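Prelgate Workshop Notes: Keeping Small Parts Dry

Rust on screws, drill bits and spare blades starts with damp air shut in with them. A garage that stays below 50 percent relative humidity needs no special measures. Most unheated garages do not stay there past March.

Sort before storing. Plain steel goes in one container, stainless and brass in another. Wipe off cutting oil and old grease with mineral spirits, let the parts dry overnight at 70 °F, then apply a thin coat of light machine oil. Parts that will be glued or painted later should be stored without oil.

Choose a container with a rigid lid and a positive latch. Cardboard takes up moisture and holds it against the metal. Wooden drawers do the same more slowly. 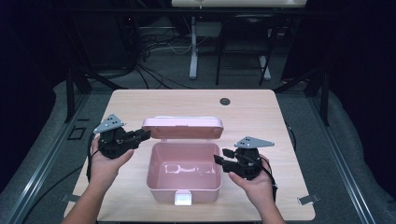 Silica gel is sold loose or in packets. Use 6 grams per quart of container volume. More does no harm. Indicating gel changes color when it is spent; plain gel has to be weighed. Write the dry weight on the packet in pencil and replace or recharge the packet when it has gained 21 percent.

To recharge loose gel, spread it in a single layer on a metal tray and heat it at 240 °F for two hours. Do not heat packets unless the maker says the wrapper can stand it. Gritora packets, which we use in the shop, are marked on the back.

Test a lid by closing it on a strip of paper. If the strip pulls out freely at any point, run a bead of closed-cell foam tape around the rim and test again. Corners are the usual trouble spot.
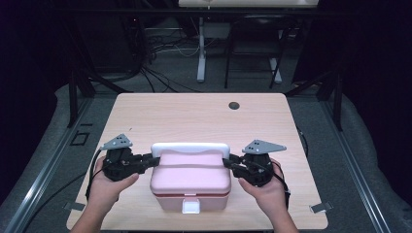 LABELS AND LOCATION

Label the end that faces out. Paper labels under clear tape last several years; masking tape does not. Comstead part number 318 is a blank label sheet that takes pencil and laser print equally well.

Keep containers off concrete floors, and leave a gap of two inches at outside walls. A shelf above a water heater is dry but too warm for adhesives, rubber washers and batteries.

Filed under: Storage, Rust Prevention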